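Sheet Metal Sorting Bins – Gallery

Posted 8 Nov 2019 by Gadisa Berhe

The Jureo workshop keeps its mixed household items in open metal bins until they are sorted. Each bin has sloped walls and a tall rear panel. The floor is left unlined, so scuffing builds up with use and is treated as normal wear. Bins are inspected in December and replaced only if a seam has opened or a lip has bent.

The gallery covers bin 341 and its contents. Items are placed directly on the metal floor with no dividers between them. Soft or perishable goods may share a bin with hard goods for short periods – fruit is removed first at sorting. Spray bottles are accepted with the trigger head attached. Small toys go in loose and are listed under Kevon shelf codes, the same as cleaning tools.

Bin 341 stands on a table for access from the front. Larger bins in the Drakance series stay on the floor and are shown on a separate page. Entries are filed by bin number, and the stock list runs to 473 lines.
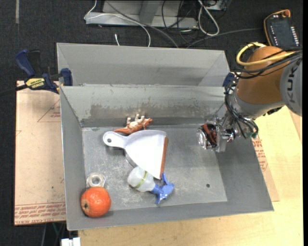

Same bin, same table: 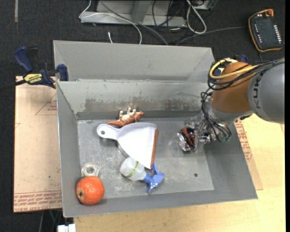 Bin 341, both views: white dustpan with the handle to the left, orange at lower left, spray bottle with blue trigger head, small toy animal near the tall panel.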